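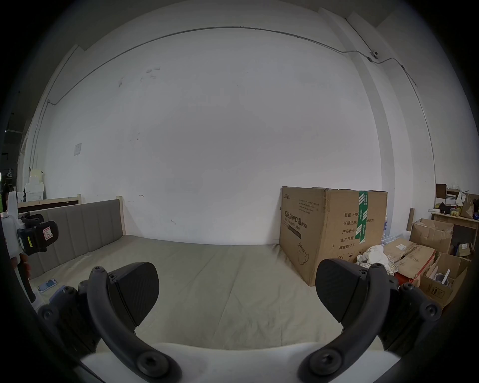 How long should a new bed sit before you make it up? I give mine a full night with the windows cracked, so the smell of the packaging can clear out.

Section 4: Getting the Premar bed ready to sleep in

I'm assuming the headboard is bolted on and you've been through Section 3. If not, go back - I skipped it once and had to pull everything apart.

1. Clear the mattress completely. Mine always turns into a shelf on moving day (phone, boxes, laundry, you name it!), and big cartons need to go on the floor before you touch the sheet.

2. Push down on each corner with both hands. If you hear a creak, snug up the bolts with the 16 mm wrench.

3. Start the fitted sheet at the two headboard corners, then do the foot end. Smooth the creases from the middle out.

4. Run a soft brush down the channels in the headboard fabric. Dust loves those grooves.

Note: The Castillo sheet set fits this mattress fine, but wash it first. It comes out of the bag stiff.

Caution: Don't drag a full carton across the bed. Tape edges and staples snag the fabric, and I've got the pulled thread to prove it. Lift it, or get somebody on the other end.

5. Check the bolts again after a week of sleeping on it.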